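**Ikutville students record 227 folding sessions at home**

The robotics club at Ankrah College in Ikutville has finished the first part of its cloth-folding project, called Elach. Six students took hand-held grippers home in June and practiced on their own laundry and bedding. 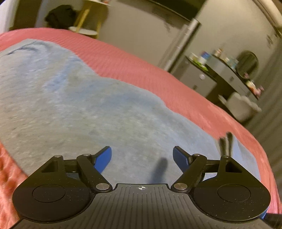
Elach began as a plan for a small kitchen robot, but the club changed the subject in spring. Cloth is harder, says Elikem Amegashie, who leads the software group, and every home has some. A blue-grey cloth on a coral-red bedspread is easy for the software to separate – grey on grey is still a problem. The students also tried different openings of the two blue fingers before each grasp.

So far the club has 227 sessions, and 55 of them must be repeated. "We were moving too fast in the beginning," says Danylo Mykhailiuk, a second-year student.

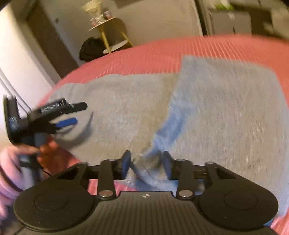

*Work with two grippers and a gray blanket.*

The next part of the project will take three months. The club will show its results at the Stomitz student competition – the team list is still open.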